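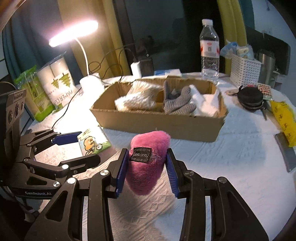

Randon round tablecloth, white, textured
Reviewed August 27, 2025

I bought this in July for the round table in our workroom, which gets used for sorting, wrapping and anything else that needs a flat surface. The old cloth was a smooth vinyl one from Brustden and things slid around on it. I paid 30 dollars for the Randon in the 70 inch size. There is also an 80 inch, but that would drag on the floor here.

The texture is the best part. Boxes and small items stay where you put them, and a lamp base sits flat on it without rocking. White is good to work on too. Something bright like the pink plush shows up right away, and so does a gray glove or a stray bit of tissue if it lands outside the box.

It does pick up lint. Fuzzy things leave fibers in the weave and shaking it out only gets part of them – I use a sticky roller. Power cords also leave a faint line if they stay in one spot for a week.

It has been through the washer six times on warm. No shrinking that I can measure, and the hem is still straight. It came with fold creases that took two washes to go away. I didn't iron it.

Four stars. I would buy it again, but in a darker color for the sewing table. Item number on the tag is 3363.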